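Print this ticket | E-mail this ticket

Ticket 182 - Start position rule, tabletop collection
Project: Gudovus
Site: Wivcombe
Status: Open
Opened: 12 April 2022

Problem: Review rejected 11 of 80 episodes from the marker task. Reason given was "start pose not per standard." The operators say they followed the sheet.

Checked so far: Clocks are in sync. Tracking did not drop in any rejected episode. Glove straps were checked against the Vorngate setup sheet and passed.

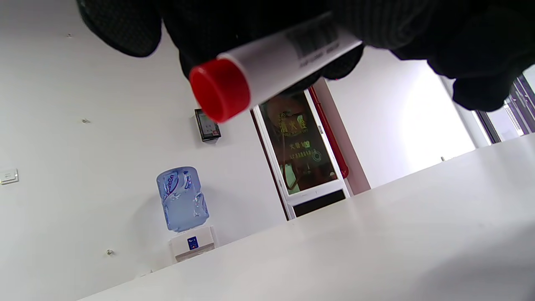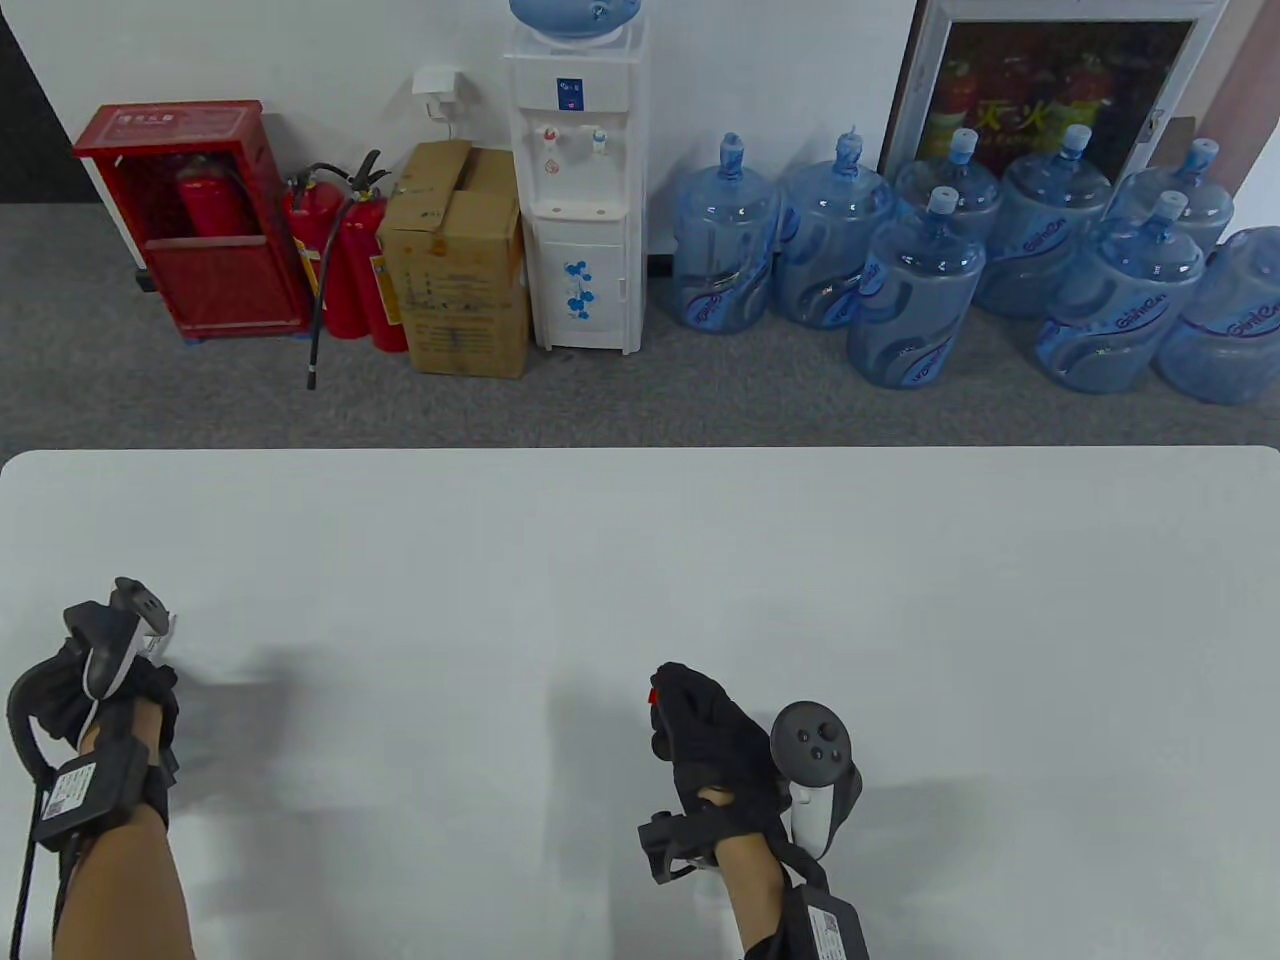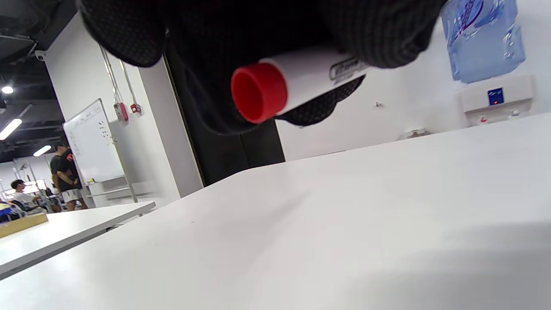
The sheet has two rules that disagree. Rule 4 says every episode starts with hands at rest and the table clear. Rule 9, added in January, lets the operator start with the object already in hand. Both hands low over a bare white top, with a controller on the back of each, meets rule 4. The red-capped marker held up in the glove only meets rule 9. The review script was written before rule 9 and still checks for rule 4.

Workaround: Use rule 4 for all new episodes. Leave hands still for 15 frames before reaching. Do not delete the rejected ones - move them to the hold folder.

Next step: Rees to confirm which rule stays. Script change waits on that answer.

We use cookies to keep you signed in. Accept | Settings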